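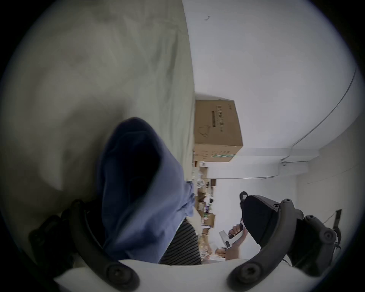
Hyun-seo Wang收到上一期报告以后回信问我，家属最需要的到底是一张床，还是离病房近一点的一张床，这两样东西的钱花法可完全不同，让我下次写报告的时候把这个说清楚。

好，那我就从这里说起，反正这个问题我自己也琢磨了很久。

先报个大账：Rudia陪护家属小住这个项目，到这次写报告为止一直开着门，没有停过。Driltau这边的两间房都在用，登记本换了新的，旧的那本我留着了，里面有些留言我舍不得扔。Daroso给的这笔款子，大头还是房租，其次是洗涤，再往下是杂七杂八的东西，灯泡、热水壶、拖鞋、门锁电池，后面细说。

回到那个问题。我去年写申请的时候，满脑子想的是“床”。那会儿我刚在Semwal医院的走廊里陪我姨妈住过一阵，折叠椅展开以后中间有根横杠，正好硌在腰上，翻个身整排椅子都响，旁边的大哥就叹口气。所以申请书里我写来写去都是床，床垫要多厚，枕头要几种，您要是翻出来看看，估计会笑。真开起来以后才发现，家属进门第一句话问的往往是：从这儿走到住院部后门要多久？夜里那个后门开不开？要是病房打电话来，我跑过去来不来得及？

所以我现在的回答是，要近。近了以后，床差一点人家也愿意来；远了，床再好，人躺在上面也睡不着，耳朵一直竖着听手机。春天有位大姐，登记完进屋放了包，坐了一会儿又拎着包回走廊去了。我追出去问是不是屋里哪里不合适，她说屋里挺好的，就是看不见那栋楼，心里慌。后来我把她换到朝北的那间，从窗户能望见住院部的侧面，她就住下了（还睡过了头，第二天早上急匆匆跑出去，拖鞋都没换）。

这件事对预算的影响是这样的。原来申请书里有一条，说第二年可以考虑搬到河对岸，房租便宜，面积也大，能多放几张床。我现在想请您同意把这一条划掉。河对岸我去走过，白天过桥还行，夜里公交停了，桥上风又大，让一个刚接了医生电话的人半夜走那段路，我不愿意。留在现在这个位置，房间少就少一点，我宁可把登记的规矩改得灵活些。

登记怎么改的

以前是按天登记，中午十二点换人，跟旅馆学的。学旅馆这事我检讨，医院里的作息跟旅馆根本对不上。手术排在早上，家属天不亮就得过去，整个上午床空着，到了中午下一位拖着箱子来了，前一位还在手术室门口等着，东西都没法收。为这个吵过，也哭过，我夹在中间两头赔不是。

现在改成按“班”登记，分日班和夜班，可以只要夜班，也可以只要日班。只要日班的人比我想的多，都是夜里守在病房、白天跟兄弟姐妹换下来的，回来洗个澡、睡到下午，吃口热的再去接着守。这部分人我以前完全没想到，申请书里一个字都没提过他们。还有个好处，两家人可以错开用一间，互相也认识了，有一回我去送热水，看见桌上留着一碗扣着盘子的炒饭，旁边一张纸条写着“给夜班的”，字写得很大。

不过按班登记也带来了麻烦，就是房间翻得快，洗涤的量一下子上去了。这个我放到后面讲。

还有就是护士站那边。以前家属要自己找到我们，多半是听隔壁床说的，听来的电话号码还经常少一位。现在住院部同意在谈话室的架子上放我们的小卡片，巴掌大，正面是地址和怎么走，背面是登记电话和两个班的起止时间。卡片第一次印的时候我把地图印反了，医院跑到了我们的南边，有人拿着卡片绕了一大圈才找来，进门还安慰我说就当散步了。重印的钱是我自己出的，没有走项目的账，这个您放心。

屋里的情况
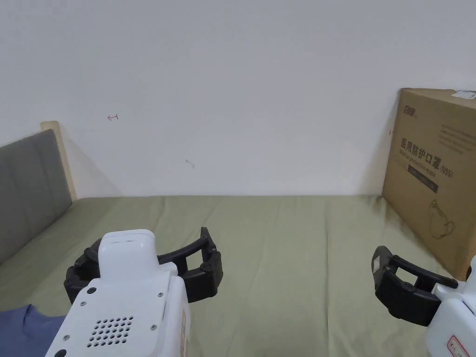 朝北那间，橄榄绿床单，灰色软包床头靠着墙。

墙是真的该刷了。墙上有一点小小的红色印子，还有一块淡淡的灰，擦是擦过的，越擦越大的那种我就不敢再擦了。我问了房东，房东说刷墙可以，颜色只能用白的，工钱各出一半。我想排到十一月再刷，那时候天干，开窗散味也快，两间轮着来，不至于同时关门。涂料我想选没什么气味的那种，贵一点，可是住进来的人里常有刚做完检查、过来躺一躺再走的，闻不得味道。

床头我挺满意。之前那张老床是铁管的，人一翻身就撞墙，咚的一声，隔壁那家就醒了。有位老先生特别客气，为了不吵人，夜里自己把床拖到屋子中间去睡，早上又拖回来，地板上两道印子。后来换了现在带软包的，这类抱怨就没有了。

热水的问题还在。早上六点多和晚上十点前后用的人集中，后洗的那位经常洗到一半变凉。热水器是房东的，房东觉得没坏就不用换。我跟他谈过几次，谈得挺愉快，他请我喝了茶，热水器还是那个热水器。我打算先在浴室门上贴一张时间表，让大家错开，看看能不能对付过去，要是不行，下一期我可能会来申请这一项，先跟您打个招呼。

厨房倒是意外地受欢迎。本来只放了个电饭锅和小冰箱，想着热一热剩饭就行。后来有人熬粥，有人炖汤，有人在那儿给孩子擀面条，面粉撒得到处都是。病人吃不下医院的饭，家里人就想自己做一点带过去，哪怕只吃两口。我把原来堆杂物的角落清了出来，添了个电磁炉，刀具锁在柜子里，谁要用跟我说一声。冰箱里的东西要写名字和日期，没写的我隔天清掉，这一条贴出来以后得罪过人，有瓶自家做的辣酱被我扔了，人家念叨了好几天。我后来赔了一瓶，味道比不上她那瓶，她尝了以后说“也行吧”。

钱的事

上次您提醒我，报告里不要把钱写得像散文，我记住了，这次尽量写得老实一点。

房租按合同付，没有变动，收据都在附件里。水电比去年同期高，主要是厨房和空调。应急备用金一直单独放着，是1,000元，用途写得很死，只给半夜赶来、身上没带钱或者手机没电付不了款的家属垫打车费和第一晚的押金。事后还不还全凭自愿，我没有催过。目前都陆续还回来了，有一笔是寄信还的，信封里还夹了几颗糖，糖我吃了，钱入账了。

押金这件事我想多说两句。原来收押金是怕钥匙丢，后来我发现，押金最让人为难的时候恰恰是退的时候。有的家属走得很突然，您明白我的意思，那种时候谁还记得来退押金呢。我又不能打电话去提醒，怎么开口都不对。所以现在改成了密码锁，换人就换密码，钥匙不用了，押金也不收了，只有备用金垫付的那种情况还保留。门锁的电池比我想象的费，这就是开头说的杂项里电池那一笔为什么看着有点奇怪。

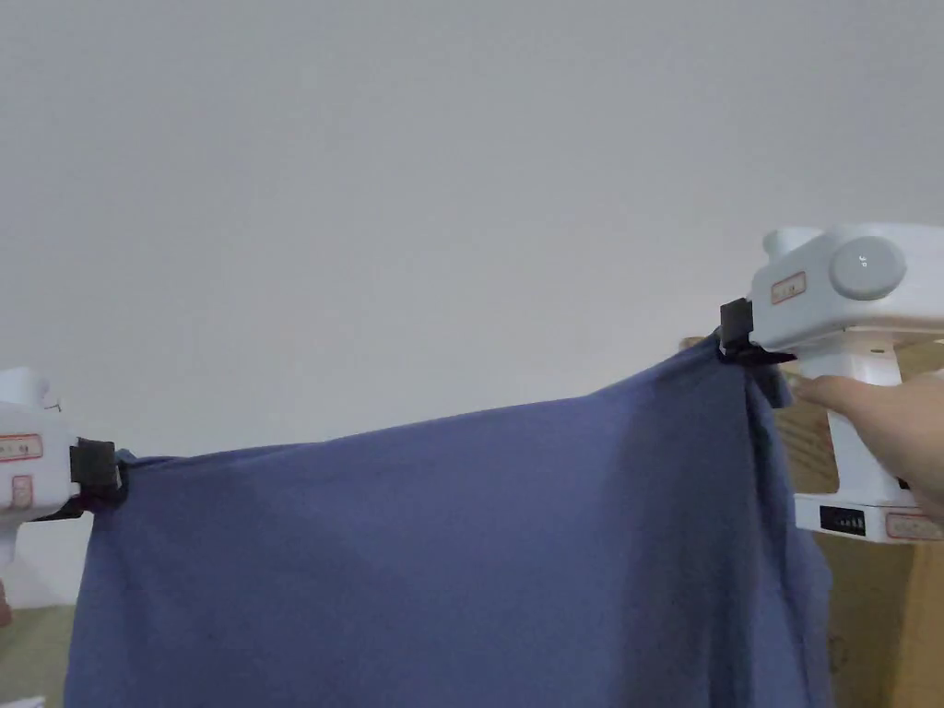 洗涤是这一期超得最多的一项，我得好好交代。改成按班登记以后，换床品的次数多了，外面洗衣店按件收费，件数一上去，账单就跟着上去，五月份那张单子我看了两遍才敢签字。我去跟洗衣店老板商量能不能按重量算，他答应了，可是按重量也有按重量的坑，盖的东西越厚越吃亏。像蓝色这种看着毛茸茸的料子，拎起两个上角，中间照样坠下去一道一道的褶，往秤上一放我就心疼。薄床单反而没几个钱。所以我现在分开送，薄的按重量，厚的按件，洗衣店老板说我比他老婆还会算，我就当是夸奖了。这样调完，六月的洗涤费降下来了，还是高于预算，但差得不多，我想从没用完的印刷费里挪过来补上，需要您那边点个头。

也有人问过，为什么不干脆自己买台洗衣机。我想过，也量过地方，阳台放得下，可是没有地方晾。Driltau的梅雨您是知道的，床单挂两天还是潮乎乎的，给本来就没睡好的人铺一张潮床单，这个我做不出来。买烘干机的话，电路又要改，房东那边又得喝一轮茶。所以暂时还是送出去洗。

人手

目前排班表上有8个人，包括我。多数住得近，下了班过来看一眼，换换床品，把热水壶灌上，问问有没有什么缺的。值夜的那个班最难排，夜里倒没多少活，难的是有人敲门想说说话。有的人能从半夜说到天亮，说的全是小时候的事，谁家的狗，哪年发的大水。我们不懂医，也不敢给建议，就是听着，倒水。听完第二天自己上班都是飘的。

七月我们开了一次碰头会，7月14日，星期天，趁大家都不上班。会上吵得最厉害的一件事是能不能让家属带孩子来住。赞成的觉得孩子没地方去，总不能睡走廊；反对的觉得隔壁还有要补觉的人，孩子一闹谁也别想睡。最后定下来的办法是可以带，但只安排在离楼梯近的那间，夜里需要的话大人可以带孩子去厨房待着，厨房关上门听不太见。我个人觉得这办法凑合，先试着看。小朋友画的画我都贴在厨房墙上了，有一张画的是医院，窗户特别多，每扇窗户里都有一个人在挥手。

会上还定了一件小事，以后不再问家属“病人怎么样了”。这是值夜的人提出来的，说每次问完对方都得重新讲一遍，有时候讲着讲着就讲不下去了。现在统一改成问“吃了没有”。听起来有点土，可是真的好用，吃了的就说吃了什么，没吃的就去厨房煮碗面，话自然就接上了，想说的人自己会说。

没做成的

申请书里答应过的几件事没有做成，我列在这里，省得您一条一条去对。

跟社区食堂合作送餐，谈了，没谈拢。食堂下午五点半收工，家属很多是七点以后才从病房出来，时间接不上。厨房用起来以后，这件事也没那么急了，我想先放着。

做一本给陪护家属的小册子，写了一半。前面写怎么走、带什么、附近哪里能打印病历复印件、哪家药店开得晚，都写完了。后面想写一点照顾自己的内容，我写了几稿都像在教训人，什么“请注意休息”，谁不知道要注意休息呢。我打算去问问以前住过的人，愿意的话用他们自己的话写，写他们那时候怎么熬过来的，长短都行。已经有人发给我了，她写的是在住院部楼下喂猫，喂了一个冬天，猫胖了，她也把饭吃上了。

回访电话也没做起来。申请书里写的是离开后一个月打电话做个满意度调查，有问卷，有打分。我拿着电话坐了半天，打不出去。您想想，人家可能刚办完后事，接起来听见我问“请您给床铺的舒适度打个分”。所以我改成在门口放一个本子，走的时候愿意写就写。数据上肯定不如问卷好看，没有平均分，画不出图来，我知道这给您那边汇总添麻烦，先说声对不起。本子里的话我摘抄了一部分放在附件，名字都去掉了。

接下来这一段

刷墙刚才说过了，刷之前我会在卡片架那边贴通知，免得有人白跑一趟。然后是床品，按现在换洗的次数，明年春天之前大概得添一批。

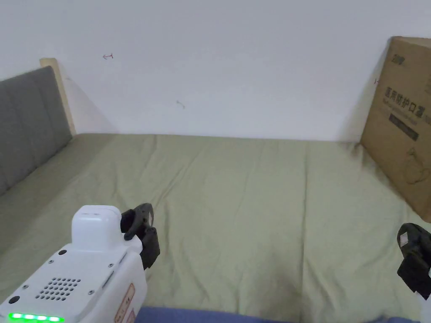 我想这次全买同一种颜色，哪张都能配哪张，值班的人半夜摸黑从柜子里拿也不会拿错。以前各种颜色都有，是大家从家里捐来的，花的、格子的、印着卡通的，心意都很好，可尺寸对不上，有的铺上去四个角只能塞住三个，人一躺就跑了。松紧带的那种省事得多，一套就好，手快的人一会儿就能换完一张床。报价我问了几家，等拿齐了再发给您，这一笔我想放到下一期的预算里，这一期不动。

还有窗帘。日班睡觉的人嫌太亮，我用夹子夹了块深色的布凑合着，风一吹就掉。遮光窗帘我量了尺寸，朝北那间先装，顺便跟房东确认能不能在墙上打孔。他要是又请我喝茶，我就多喝两杯，把热水器一块儿再提一提。

卡片要再印一版，地图这次我请人对过了，自己也拿着从住院部后门走了一遍，方向是对的。背面想加一行字，写“只想坐一会儿也可以来”。这行字是因为有些人不好意思，觉得不过夜就不该占地方，在门口转一圈又走了。其实厨房有椅子有热水，坐着发发呆也好。

另外有件事想听听您的意见。Semwal医院那边的社工来找过我，问能不能把登记直接接到他们那里，由他们来推荐人。方便是方便，可我担心这样一来，没被推荐的人就以为自己不能来了。我的想法是床位留一部分给社工推荐，剩下的还是谁打电话谁先用。怎么个比例合适，我心里没底，您那边要是有别的项目做过类似的安排，麻烦告诉我一声他们是怎么定的。

附件里有收据、每月收支表、登记情况和本子摘抄。收支表我请人对过，有一处原来加错了，已经改过来，改的地方标了黄色。需要您批的是三件：划掉搬到河对岸那一条，印刷费挪到洗涤费，还有刷墙时两间房轮流停用。批复发到老邮箱就行，要是急的话打值班电话，白天一般是我接。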